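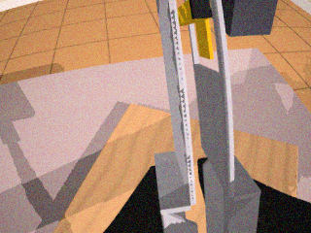 Why does a wooden floor creak more in winter than in summer?

The air in a heated house is dry in winter, so the boards lose water and shrink across their width. Gaps open between them, the nails no longer hold them tightly, and the boards rub against each other and against the joists when someone walks over them.

Chapter 6
Wood and Water

6.1 What this chapter covers

In Chapter 5 we looked at how a tree trunk is built up, ring by ring, and at the difference between sapwood and heartwood. We now turn to what happens after the tree has been felled. Most of the faults found in wooden goods, such as doors that stick, table tops that split and drawers that will not close, come from changes in the amount of water held in the wood. A person who works with timber needs to be able to measure that water, predict how the wood will move as it changes, and choose joints that allow for the movement.

By the end of the chapter you should be able to work out the moisture content of a sample, explain why a board shrinks more in one direction than in another, and say which of two boards cut from the same log is more likely to cup.

You will need the terms grain, growth ring and ray from the last chapter. If you are unsure of them, read section 5.3 again before going on.

6.2 Where the water is

Wood is made of long, hollow cells, most of which lie along the length of the trunk. In a living tree there is water in two places. Some of it fills the hollow middle of each cell, as it would fill a drinking straw. This is called free water. The rest is held inside the cell walls themselves and is called bound water.

When a felled log begins to dry, the free water leaves first. The log gets lighter, but its size hardly changes. Once the hollows are empty and the walls are still full, the wood has reached the fibre saturation point. For most timbers this comes at a moisture content somewhere between 25 and 30 per cent. Below it, bound water starts to leave, the walls become thinner, and the wood shrinks.

The process also runs the other way. Dry wood placed in damp air takes water back into its cell walls and swells. It goes on doing this however old it is. A chest made two centuries ago will still be slightly wider in a wet autumn than after a month beside a radiator.

6.3 Measuring moisture content

Moisture content is given as a percentage. It compares the weight of the water in a piece of wood with the weight of the same piece when completely dry. The usual method is to weigh a small sample, dry it in an oven at just above the boiling point of water until its weight stops falling, and weigh it again.

moisture content = (wet weight − dry weight) ÷ dry weight × 100

Worked example. A block of beech weighs 350 g when it is cut from the board and 253 g after drying in the oven. The weight of water lost is 350 − 253 = 97 g. Dividing 97 by 253 and multiplying by 100 gives a moisture content of 38 per cent to the nearest whole number. The block was above its fibre saturation point, and the board it came from has not yet begun to shrink to any great extent.

Students sometimes divide by the wet weight by mistake. In this example that would give 28 per cent, and the board would seem much closer to being ready for use than it is. Note too that a moisture content of more than 100 per cent is quite possible. Freshly felled poplar can hold more than its own dry weight in water.

The oven method is accurate but slow, and it uses up the sample. In a timber yard an electrical meter is more common. Two pins are pushed into the wood and the meter measures how easily a current passes between them. Wet wood carries the current better. The reading should be taken well away from the ends of the board, which dry faster than the middle.

6.4 Three directions of movement

A board does not shrink equally in all directions. Along the grain the change is so small that it can usually be ignored. Across the grain it is much greater, and here there are two cases. Movement along the line of the rays, from the centre of the trunk towards the bark, is called radial. Movement that follows the curve of the growth rings is called tangential. As a rule of thumb, tangential shrinkage is up to 2 times as great as radial shrinkage.

This difference explains cupping. In a board sawn from the side of a log, the face nearer the bark runs more nearly along the rings than the face nearer the centre. It shrinks more as it dries, and the edges of the board are pulled up towards the bark side. A board cut so that the rings stand upright in its thickness stays much flatter. It also costs more, as fewer such boards can be sawn from each log.

Before you go on

Find an indoor door or a drawer front made of solid wood. Work out which way the grain runs in each part, and mark on a sketch the direction in which you would expect the greatest movement. Keep the sketch. It will be used again in section 6.7, where we compare framed panels with plain boards.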